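Equipment Review: Matedex Two-Handed Tabletop Robot
Prepared for member organisations considering a purchase or lease
February 2018

Purpose of this review

Members have asked for guidance on whether a two-armed robot with jointed hands is a sensible item for the coming equipment budget. This review covers the Matedex unit supplied by Dultora, which was placed with our assessment room for a trial period. It sets out what the unit costs to own, what it needs in the way of space and staff time, and how it performed on light tabletop handling. It does not cover warehouse picking, food handling or any use in which the unit would work beside members of the public.

The assessment was led by Liya Gebreyes, with Amanuel Hailu responsible for installation and Ayantu Workneh for the costings. Dultora provided one day of training and had no part in drafting the findings. A copy was sent to the supplier before release, and two factual corrections were accepted.

Delivery and installation

The unit arrived in two crates, and both were too wide for our interior doors when fully packed. Members should measure every doorway between the loading area and the final position, including the lift if there is one. The supplier's site checklist gives the dimensions of the unit but not those of the crates. We have asked for this to be corrected.

Assembly took two people most of a working day. The instructions are clear up to the point where the arms are connected, after which they refer to a diagram that was missing from our copy. Dultora sent it by email the same afternoon. Calibration of the hands is done through a laptop, which is not included in the quoted price.

Members should pay attention to cabling. The cables run from the arms to the floor, and the floor space around the base is needed for them as well as for the operator's feet. We recommend that cable covers be ordered with the unit. In our case they were ordered late and arrived in the second week.

Floor space and furniture

The supplier recommends a clear area on all sides. In practice the front and one side must be open, and the rear of the table may stand near a curtain or partition. Any stable table of ordinary height will serve. We used a padded cover on the table top, which reduces noise and protects small articles if they are dropped. A printed cloth may be laid over it where a site wishes to test the unit against a busy background, and we would encourage this. A plain surface flatters any machine of this type.

Costs

Costs are the part of this review most likely to decide the matter for smaller members. The figures below are those quoted to us, before tax, and are given per unit.

Monthly lease, including remote support: 3708
Replacement finger set, each hand: 600
Protective sleeve, each arm: 188

Ayantu Workneh's advice is that members should budget for one replacement finger set per hand in the first year, whatever the supplier's own estimate may say. The fingers are the part that touches everything, and they wear at the tips. Sleeves are optional, but the terms of the lease make the hirer responsible for marks on the arm casing, so the saving from going without them is doubtful.

Purchase outright is available on application. We do not recommend it at present. The supplier revises the hand design often, and an owner would carry the whole cost of an upgrade. Under the lease, a hand may be exchanged for the newer model at the annual review.

Staff time is not shown in the table and is easily overlooked. The unit requires a trained operator to be present whenever it is powered. Over the trial, the time spent on setting out articles, clearing them and recording results was greater than the time the arms were in motion. A member who plans only for the operating hours will find the budget short.

Performance

Trials were built around small household and stationery articles of mixed size and stiffness, laid out on the table by the operator. Conall Phelan drew up the lists. He was asked to favour things that a member might really have on hand, and to avoid the smooth blocks and balls that suppliers tend to bring to demonstrations.

Boxed goods gave little trouble. Cartons that stand upright can be gripped from the side with a steady hold, although a tall, narrow one will tip if the hand brushes it on the approach. Soft packets are harder. The fingers press into the wrapping before they close properly, and the operator must choose a slower setting. Flat, carded goods were the weakest category, and the hand frequently had to be brought in a second time.

Small items call for a pinch between thumb and fingers, and this is where the hand justifies a good part of its price. A simple two-jaw gripper such as the Hadgu, which several members already own, can close on a small article but cannot easily shift its hold afterwards.
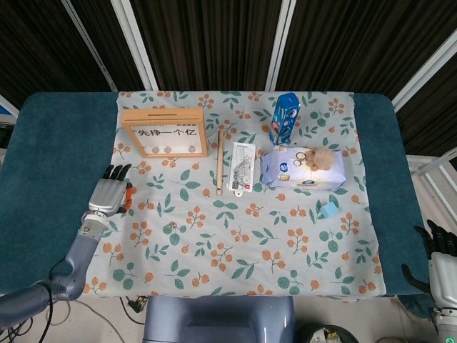 Mixed layouts remain the fairest test for budgeting purposes. A member who expects to handle a single product in a single package has no need of a jointed hand and should lease something cheaper. The case for the Matedex rests on variety: a stick, a soft pack, a pair of key rings and a box with a slot in the top each ask for a different grip, and changing the tooling between them would take longer than the work itself.

The unit stopped without instruction on several occasions during the trial. Each stop was cleared by a restart, and remote support answered in up to 23 minutes. This is acceptable for assessment or teaching use. It would not be acceptable on a production line.

Comparison with the alternative

The Trendard two-arm unit was considered on paper only. It is cheaper to lease, but its support is by email and its finger sets must be returned to the maker for fitting. Cleiton Portela, who has managed both leases at a member site, reported that the return of parts left his unit idle for longer than he had planned.

Recommendation

The Matedex unit is recommended, on lease only, for members with a varied range of light articles and an operator whose hours are already funded. Members without a funded operator should defer. Those wishing to share a unit between two sites should note that the lease permits one change of address per year, and that recalibration after a move is charged separately.

Orders placed through the joint scheme must be received before the end of June. The site checklist should be completed and attached, with crate clearances written in by hand until the supplier's form is revised.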